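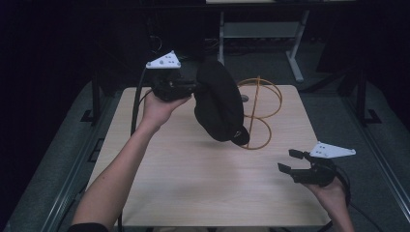
Decha Thaweesak wrote:

> The arm dropped the cap again on replay last night, and on the run
> after that it closed far too hard and dragged the stand over with it.
> I hit the stop. No damage to the arm, the stand is a little bent.
> Same recordings, same playback settings as the good runs in March.
> I have gone through the playback side and can't find anything. Could
> somebody at Vikosthorpe check whether the left Sornow is reporting
> its opening correctly? If you plot the width channel in Veketti it
> sits too wide for most of the grasp and then snaps down all at once.
> I don't want to run anything more on the arm until we know.

Decha,

I had the left unit on the bench this morning. Your reading of the plot is correct and the playback side is fine. The fault is on our end, in the hand-held gripper, and it has been getting into the recordings for a while.

What I found, in the order I found it:

The width sensor on the left unit is good. I took it off and turned it by hand against a known angle and it tracked all the way through with no jumps. I also swapped the cable with the right unit's cable, and the problem stayed with the left unit.

With the sensor back on, I closed the fingers on a gauge block and logged the width. The first few closings were right. Then one came back 2 mm too wide. I opened and closed it again and got the same offset, then it jumped back to zero while I was just holding it. I could feel the jump in the trigger.

The sensor is on the drive side of the linkage, so it only knows where the fingers are if the linkage moves the way it should. On this unit the screw that clamps the left finger block to its arm had backed out. The block could rock on the arm. Under a light squeeze it stayed back, under a harder squeeze it rolled in. There was no threadlocker on the screw. I checked the build notes and that step is missing from the version Chaudhary sent us.

The right unit has the same screw, also dry, still tight. I have done both now.

The second thing is the felt. The pads shed, and when I opened up the left linkage there was a mat of gray fiber packed in around the pivot. It makes the joint sticky at the end of travel, so the fingers stop short and then let go when you squeeze a bit more. That is most of the snap you see in Veketti. With the screw tightened and the fiber still in there I got a smaller jump. With both fixed I got none. 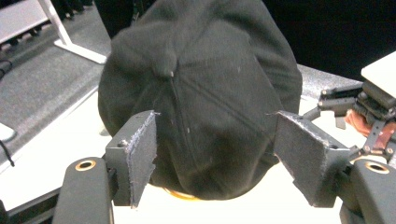 For the cap task the two faults add up badly. The fabric gives, so whoever is holding the gripper feels a firm grip and carries on, while the log says the fingers are still open a little. On replay the arm goes to the logged width, which is too loose, and the cap slides out. Where the log snaps down, the arm tries to follow in one step. That is your hard close. A rigid object would have shown it up earlier, as the operator would have noticed the rocking.

What this means for the recordings: anything made with the left unit after we changed the pads is suspect. I have flagged the whole batch in Veketti and not deleted anything. I think a good part of it can be kept. Where the width is off by a constant it can be corrected, and the jumps are easy to find, they happen inside one or two samples at 30 Hz and no hand moves like that. I have a script that marks them and will put it in the shared folder once I have tried it on the right unit's data, where it should find nothing.

What I would like changed on your side, if you agree:

- Put a rate limit on the gripper command during playback. At the moment the arm will accept any width it is handed. A bad recording should not be able to close it that fast.

- Set the force cutoff lower for soft objects. It did not trip on your run, and I think it should have.

- Keep hands out of the area on replay, including to straighten the stand between runs. I know we have all done it with the arm paused. Please use the stop, and walk around and reset it after.

On our side we are adding a gauge block check at the start of each session, and the linkage gets opened and cleaned every 500 grasps. The old sheet said 1000 and I don't know where that came from. I am also going to seal the cut edges of the next set of pads with a thin line of glue to see if that slows the shedding. If it makes them slippery I'll go back to plain felt.

I left both units running through open and close cycles over lunch with the log on, and the widths matched from start to finish. That was on the block. I would still treat them as unproven on fabric until we have a fresh set of cap recordings and you have played them back slowly.

One question. Do you still have the raw log from the run where it caught the stand? I only have the exported version here and the force column is blank. If you can send the raw file I can work out how close it came to the cutoff.

Please leave the arm parked until the rate limit is in.

Previous message Next message Thread index Sort by date Sort by author List info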